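Workshop Surfaces > Bench tops and finishes
Thread: White top with printed grid – refinish, replace or leave alone?
Started by Chandrasekhar Varghese, 9th September

cvarghese
I have a white bench top with a thin printed grid, bought secondhand from the Mundier closing sale. It's used for layout, fabric cutting and light assembly. The surface is sound but has picked up scuffs and small dark specks over the whole working area. The specks don't lift with dish soap or with isopropyl alcohol on a cotton cloth. The scuffs lift partly with a melamine sponge, but the sponge also dulls the grid lines, so I stopped after one test patch near a corner.

Options as I see them:
1. Leave it and put a cutting mat over the worst area.
2. Clear coat the lot.
3. Replace the top. Fekis quotes 248 for a blank white one in my size and 589 for one with a grid.

The grid matters to me. I square stock against it daily and I don't want to go back to taping down paper.

tannic_ed
Don't clear coat it. I did this on a similar top with a two-part water-based finish. Adhesion was fine for a year, then it began peeling wherever I had clamped anything. The edge of a peeled patch catches fabric and can't be feathered out without sanding through the print.

If the specks don't respond to alcohol they are either pits that have filled with dirt or something that has bonded. Look at one under a 10x loupe. Pits have a rim. Bonded material sits above the surface and can be taken off with a plastic razor blade held nearly flat.

halfblind
Disagree on the clear coat. Peeling under clamps is a prep failure. Scuff with a gray pad, wipe twice, let it dry overnight, and it will hold. I have had one down since a year ago April with no lifting, and it gets clamped every day.

tannic_ed
Scuffing with a gray pad is the step that removes the grid. He has already said a melamine sponge dulls it.

halfblind
Depends on whether the print is on top of the surface or under a wear layer. We don't know which he has.

cvarghese
Loupe result: mixed. Most of the specks near the front are raised and came off with the plastic blade. The ones toward the middle are pits. Current state below. The wood strip along the far edge is sound and I intend to keep it whatever happens to the rest.

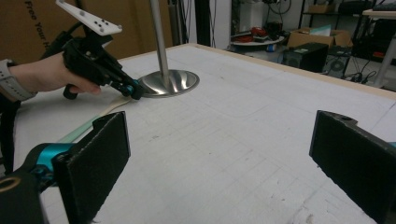

Re: halfblind – going by the sponge test I think the print is on top, or under something very thin.

marrow_lane
Three separate points, as they're getting mixed together.

1. Accuracy. Before spending anything, check that the grid is worth keeping. Measure both diagonals of the largest printed rectangle you can reach with a steel rule. On my Bellico top the lines were straight but the two axes were out of square by 2 mm over the long side. I had been blaming my saw.

2. Cleaning. Pits can be cleaned with a soft toothbrush and a paste of baking soda, used only inside the pit. Wipe off with plain water. Don't use acetone near printed lines.

3. Filling. I wouldn't. White filler never matches and it yellows. A pit that size has no effect on layout work.

rulestop
Agree with 1, but measure at the temperature you work at. A long top moves with the seasons if it has a wood core, and the print moves with it. For fabric it won't matter. For anything you intend to glue up, use the grid for rough placement and a real square for the final setting.

Also, 589 seems high. Rao sells a printed overlay sheet with adhesive backing. You could put that on the blank top and come out well under.

tannic_ed
Overlay sheets stretch when you lay them. Mine went down with a visible bow in the middle lines. If he goes that way he should lay it wet, with a second person holding the far end.

rulestop
I laid mine dry and alone and it is straight. Roll from the center, peel a hand's width of backing at a time.

cvarghese
Diagonals measured, three times each. They differ by less than 1 mm on a nominal diagonal of 2,000 mm, so the grid stays. I will brush out the pits, skip the clear coat and put a mat over the area where I use a knife. If the pits collect dirt again I'll price the overlay.

halfblind
Reasonable. I would still try the coat on an offcut if you can find one with the same print.

marrow_lane
Wax the knife area before the mat goes down, or the mat will stick to it by next summer. Plain paste wax, thin, buffed off.

cvarghese
Does the wax discolor white?

marrow_lane
The amber ones do. Buy the clear.

Last updated: 4 days after first post
Contact the moderators | Copyright Workshop Surfaces | Back to top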